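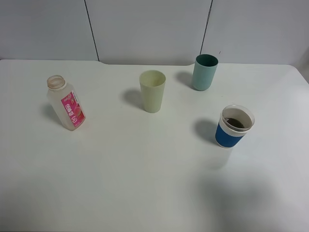
Photo: Eamon Mac Mathúna

Devton Mini Comic Fest – FAQ

Updating this as emails come in. If yours isn't answered yet, hang on, I'm getting there.

When is it?
One weekend in June. Doors at 10 am both days, floor closes at 6. Artist alley usually starts packing up a bit before that so don't leave your shopping till 5:55.

Where?
Devton Exhibition Hall, same as last year. Use the Lekota Street entrance. The big glass doors on the other side are for the gym and they will not let you through.

How big is it?
Last year's attendance was 2,116 over the weekend. Small con. You can see the whole floor in an afternoon and still make a panel.

Do I need to buy tickets ahead?
Weekend passes, yes, online only. Single day you can get at the door, cash or card. No door sales once we hit capacity, and last year we did hit it on the first day, before lunch.

How much?
Single day is $11. Weekend is $23, I know that's a buck more than two singles, the weekend one gets you the print and early entry. Kids under 4 are free with an adult.

What's the print?
Exclusive cover art, different every year. Pick it up at the info desk with your pass. One per pass. If you forget we can't mail it, sorry.

Can I re-enter?
Yes, keep the wristband on. No wristband no entry, even if I remember your costume.

Is there a bag check?
Quick look at the door. Have it open when you get to the front and the line goes a lot faster.

Cosplay rules?
No real blades, no working bows, nothing that fires anything. Foam and plastic are fine. Props get tagged at the door – if it's over six feet bring it in pieces or be ready to leave it at the prop desk. Wings are ok but please fold them in the aisles.

Is there a costume contest?
Second day, 2 pm, main stage. Sign up at the info desk by noon. Kids go first, then adults, then groups. Store bought costumes can walk but can't place in the craftsmanship catagory.

Are signings free?
Most are. A few guests charge and the price will be on a card at their table. Limit is four items per person per trip through the line. Want more signed? Go round again.

Can I bring my own books to get signed?
Sure. Bags and boards too. We don't sell them but the Bondus Comics booth does.

Do you do grading drop-off?
Not this year. Asked, didn't work out.

I want a table in artist alley.
Full. Waitlist is open, use the form on the Exhibitors page. Spots do open up, somebody always cancels the week before. Tables are 6 ft, you get two chairs and two badges. Power is extra and has to be booked in advance.

Can I sell fan art?
Prints yes. No bootleg figures, no recasts. We do walk round and check.

Where can I park?
Lot behind the hall, fills up early. After that it's street parking on Lekota or the Orkereo garage two blocks down. The garage closes at 8.

Is the hall accessible?
Step free throughout, and there's an elevator to the panel rooms. Quiet room is upstairs next to Panel B. Need a seat in a signing line? Tell any staff member, no paperwork.

Refunds?
Up to two weeks before. After that you can transfer the pass to a freind, just email me both names.

Will there be a guest list soon?
Yes. Waiting on two people to confirm and then it all goes up at once.

Anything else, email Eamon through the contact page. Put FAQ in the subject line or it goes in with the vendor mail and I won't see it for days.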